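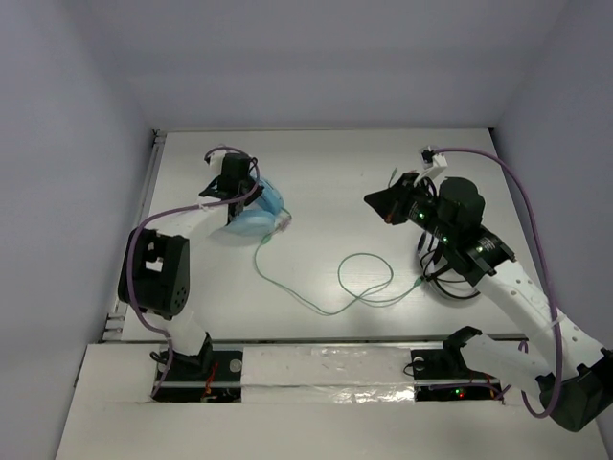

My sister swears hers lasted two winters before the ear pads went, so make of that what you will. Mine are newer — the light blue Flerkora over-ears, got them last December.

Quick one as I'm meant to be out the door. Colour is lovely, a pale blue, a bit greyish on the band. Matte too, so no greasy thumbprints. Sound is fine for podcasts, bit muddy on anything with a lot of bass. Voices nice and clear.
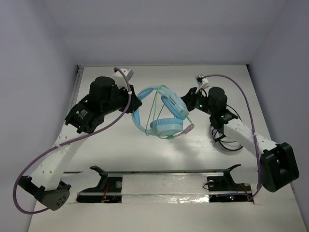
Comfort good for a couple of hours, after that my ears get warm. I wear glasses and they dont pinch much. Had the Odetti pair before and those gave me a headache by lunch, every time.

Band is a nice wide curve with a thin seam running along it. Worried me at first, thought it would catch my hair. Hasn't yet.
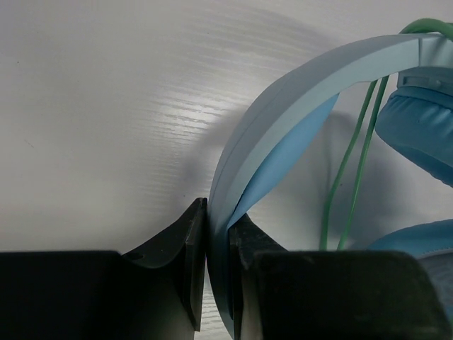
Still creaks a bit when I pull them on though — only noticable in a quiet room. Pads wipe clean. No case in the box, bit stingy, had to buy one for 12 quid. Would get them again, probably in the same colour.

Four stars.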